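Unit 4 handout: Working rules for two-arm cells in domestic settings

Read before the practical. The rules follow the Plesteck lab code, with changes made in June after the Prunport kitchen sessions.

4.1 Before power on
Walk the full reach of both arms and clear anything you would not want hit. The reach of each arm is 680 mm from the shoulder joint. Mark it on the floor with tape and stay outside it while the drives are live.
Check that the stop button is in the operator's hand. A button on a shelf does not count.
Read the joint log from the last session. If a fault is open, do not start.

4.2 Speed and load
With a person in the room the tool speed limit is 300 mm/s. The payload limit is also 300, this time in grams, so mind the units when you fill in the Lundgren form. Every year someone swaps them.
Crockery should be plastic until the task has passed 13 clean runs in a row. A dropped item resets the count.

4.3 Cables and water
Kitchens bring sockets and sinks close together, and the rules for each apply at the same time.
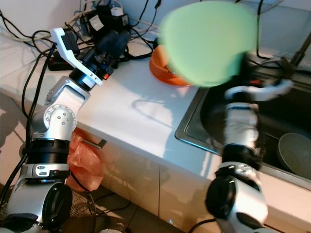 Power strips stay at the back of the worktop or off it, never beside the sink. Arm cables need enough slack for the wrist to turn fully, but a loop must not hang where the other arm passes. Keep the tap off during motion unless the task sheet says otherwise. Wipe up spills with the drives off.

4.4 Shared space
Only one arm may be over the sink at a time. The Plavik controller can enforce this with a zone lock. Set the lock yourself and test it at low speed, as it is off by default.

For the practical: bring a signed copy of 4.1 and closed shoes. Start is 9.30.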